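5.2 Comparing finger pads on cloth

Run this test with both Rilten grippers fitted and the Trollel controller in manual mode.

1. Spread a knitted garment on a bed. Leave the bedding in place.
2. Fold one panel over itself with the left gripper.
3. Open the gripper and hold it just above the fold, pads facing each other.
4. Lift a loose part with the second gripper.
5. Log the pad type and grip setting.

Note: Repeat with the other pads – same garment, same fold.

Caution: Keep hands clear while either gripper is moving.

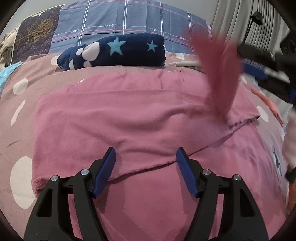 6. Press Stop before changing pads.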